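April
By Amparo Bermúdez

Review: Mancuso Work Table, Light Finish

The Mancuso is a fixed-leg table sold for shared workrooms, teaching kitchens and craft rooms. The Tenside resource center purchased 4 of them last fall to replace folding tables that had become difficult to keep level. This review covers the tables after one winter of regular use and is intended for other centers that may be considering the same purchase.

Delivery and assembly. Each table arrived in two cartons, one for the top and one for the legs and rails. The instructions are printed on a single sheet and are adequate, although the drawing for the corner brackets is small and shows the bracket from an angle that does not match the part. Italo Grasso assembled the first table alone in 38 minutes. The remaining three went faster. A second person is recommended when the table is turned upright, as the top is heavy and the legs should not be dragged across a hard floor. The hex key supplied is soft and had begun to round by the third table; a good one from the center's own toolbox was used to finish.

Stability. The table stands firmly when the leg bolts have been tightened fully and then checked again after a week. One table developed a slight sway in the second month. Tightening the bolts on the window side corrected it. The leveling feet have enough travel for the uneven floor in our east room, but they are awkward to reach and must be turned from below.

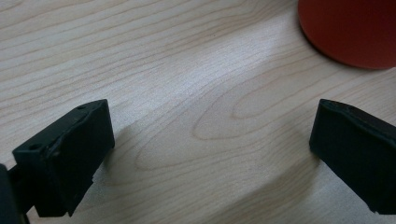

Surface finish is the point on which we received the most questions from staff. The wooden top has a pale beige and cream color, and under the lights in our main room it takes on a somewhat gray cast that the catalog does not suggest. Members of staff who had hoped for a warmer tone were disappointed. In practical terms the light color is useful. A strongly colored item, such as the brick red one at the corner of the picture, is easy to find at a glance, and the pattern in the wood is quiet enough that small parts do not disappear into it. Pencil marks and crumbs are equally easy to see, and the tables therefore need wiping more often than the dark ones they replaced.

Cleaning. A damp cloth and mild soap are sufficient for daily care. Tea left overnight on one table produced a faint ring, which lightened after repeated wiping but can still be found in low light. The maker advises against abrasive pads, and we have followed that advice.

Comparison. The center also tried one Vavent table for 11 days. It is lighter and easier to move, and its edges are more comfortable for the forearms. It flexed noticeably when a clamp was fitted. Groups that rearrange a room several times a day may prefer it.

Service. Replacement feet were ordered through Iltach, the regional supplier, and arrived in good condition. The first shipment contained the wrong thread size and was exchanged without charge.

Rating: recommended for rooms where the tables will stay in place. Buyers should request a finish sample before ordering and view it under their own lighting.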